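FOR IMMEDIATE RELEASE
March

Salinas Robotics Club Teaches Arm to Take Apart the Computers Everyone Else Gave Up On

SALINAS – Students in the Salinas Robotics Club have spent the school year on a problem most households solve by putting it in the garage: what to do with an old desktop computer. Their entry in this spring's Ovirska Student Automation Challenge is a robot arm, a slatted worktable and a growing opinion about whoever designs drive cages.

The project, named Ilow after a vote that took longer than the wiring, asks the arm to remove parts from an open tower and set them in a gray 3D-printed fixture. The club printed the fixture itself, over several versions. The early ones are now doorstops.

"People assume the robot is the hard part," said Marama Tuhiwai, who coaches the team. "The hard part is a plastic latch from a computer older than the students. We have logged 503 practice attempts, and the latch is ahead."

The club collected 116 retired desktops from local offices and attics for the work. One arrived with a sandwich receipt inside, which the team has kept for morale.

Teams at the challenge are scored out of 700 on accuracy, speed and the condition of the parts afterward. Last year the club entered a sorting machine that lost most of its points in the third category. It has since been retired with honors.

Flevuvska, a regional parts recycler, is supplying replacement cables and a $906 grant, the last six dollars of which remain unexplained.

The club meets after school at 3:30 p.m. New members are welcome. Experience is not required, but patience with screws is.

Media contact: Marama Tuhiwai, Salinas Robotics Club
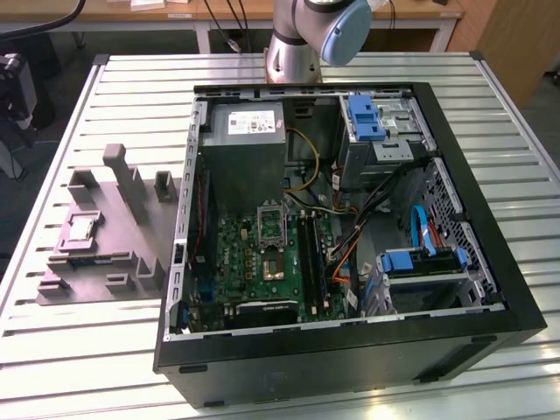
The Ilow worktable, with an opened desktop tower and the club's gray 3D-printed fixture.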